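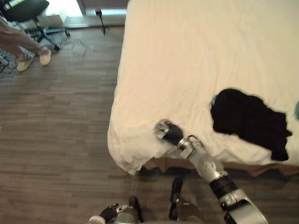 Saturday, and I had promised myself the bedroom. I have promised myself the bedroom every Saturday since July, and the bedroom has been very patient with me.

Started at half past nine with the bed, on the theory that if the bed is made you can call the room done and go and have toast. My mother's theory, really, though she'd have ironed the pillowcases first and then had a word to say about the toast. The white cover is the good one from Anent, bought in the sales for 138 dollars, marked down from a price I've chosen to forget. It's a lovely thing, and it shows every crumb, hair and passing thought. Cornel told me at the time to get the grey. Cornel is going to be told nothing about the mark near the foot end, which I have turned to the wall side.

The trouble with this bed is the corner nearest the door. Everything slides off it. You pull the top straight and the corner goes baggy, you tuck the corner and the top goes crooked, and you can go on like that for a good part of your forties. Walked around it three times. Pulled, smoothed, stood back, swore mildly, pulled again.

Then there's the skirt. I inherited the bed skirt from Lamduan when she moved to the flat in Brunico Street, and it was cut for a bed with different ambitions. It sags. I've pinned it and I've tried those little corkscrew things from the haberdashery, and still it sags, like a sock on a schoolboy. Manee says to staple it. Manee would staple the cat.
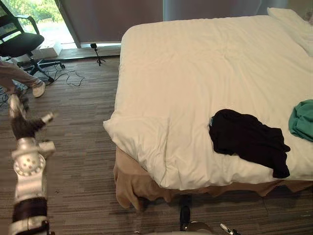

Does a bed skirt really need to come off for every wash?

Twice a year is plenty if you run the vacuum brush along it now and then, and give the corners a shake when you change the sheets.

I had that out with Lamduan on the phone while I was supposed to be folding. She takes hers off every month. She also irons tea towels, so I've decided to weigh her evidence accordingly.

The folding. There was a black thing on the bed and a green thing on the bed, and they've both been on and off it all week in the way that clothes are when they're too clean for the basket and too worn for the drawer. I believe everybody owns a chair for this purpose. Mine's the office chair by the window, except that I occasionally have to sit in it and work, so the clothes migrate to the bed by day and back to the chair at night, and nothing ever gets as far as a hanger. Today I meant to break the cycle. I picked up the black one, looked at it, turned it the right way out, found I'd had it the right way out to begin with, and put it down again to answer the door.

It was Walter, returning the ladder. He stayed for 40 minutes. He had a good deal to say about the Hilimine heater he's put in his back room and its remote control, which he'd brought along in his pocket to show me. By the time he'd gone the tea was cold and I'd lost my run at it.

Cables next. I don't know where they come from. I coil them, I tuck them behind the chair, I turn my back for a phone call and they're out across the carpet again like something at low tide. The carpet, at least, is forgiving. It has stripes in every shade of grey and brown, and you could drop a plate of mince on it and not be found out till spring. Amnuay chose it when this was still her room, and I used to think it was hideous. I've come round to it entirely.

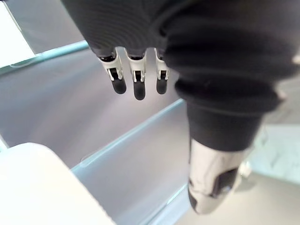
Back at it after lunch, with the radio on. Got the pillow squared up, gave the window a wipe on the inside (the outside can wait for rain), and shook the curtain, which was a mistake, and then had to vacuum. Found one earring, a Kandasamy Hardware receipt for picture hooks I never put up, and a pen that works.

By four the bed looked all right. The corner was still baggy but I'd stopped minding, and from the doorway with the lamp off it's hardly noticeable. I hung the green one up on a proper hanger, and was so pleased with myself that I sat down on the bed and creased the lot.

The black one's on the chair. Ring Manee about the staples.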